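Subject: Re: [gripper-users] Left finger slipping on elastic hems

On the Flukdale list in January, someone at Datetti wrote:

> We have two of the hand-held grippers and use them as a pair on bed
> linen. The left finger on one of them closes late and lets go of
> elastic. I have changed the pad and it made no difference. Is it the
> pad, the linkage or the spring? Also, how often do you check the
> screws?

It is most likely the linkage. We had the same on one of our pair at Trorkarex after 200 folds. The lower screw on the left arm had backed off and the finger was lagging behind the other one.

Take the load off first, then nip up the two lower screws before the upper two. If you do the upper ones first the arms bind and you will have to start again. Open and close it 25 times with nothing in it, then try it on a hem. 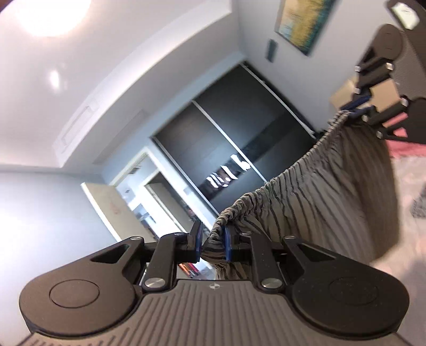 Both grippers on the elastic edge of a striped sheet, near one with the linkage screws showing.

Pads: wipe them with a damp cloth and let them dry. We swap ours at 55 hours, both fingers together. A new pad against an old one will pull the cloth to one side.

We check the screws every morning before the first sheet and put a paint mark across each head so you can see if it has moved. The spring on ours has never been touched.

If it still closes late after that, look at the pivot holes for wear. Dervishi sell the arms in pairs, part 29 on their sheet.

Trorkarex workshop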